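Skiltanen Library Extends Evening Hours

The Skiltanen Public Library will remain open until 9 p.m. on weeknights beginning in January. The change follows a survey of 2,454 cardholders, many of whom asked for more time to use the reading rooms after work.

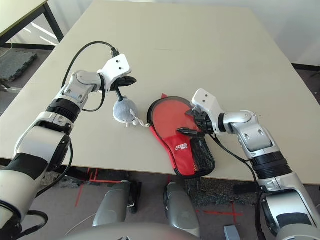 A large beige tabletop with two white-and-silver robotic arms.

The Cluvside branch will keep its present schedule. Both locations will add 315 large-print titles to their shelves this winter, paid for by a $3,000 county grant. Holds may be picked up at either front desk until closing.

Contact Us | © Skiltanen Public Library | Back to top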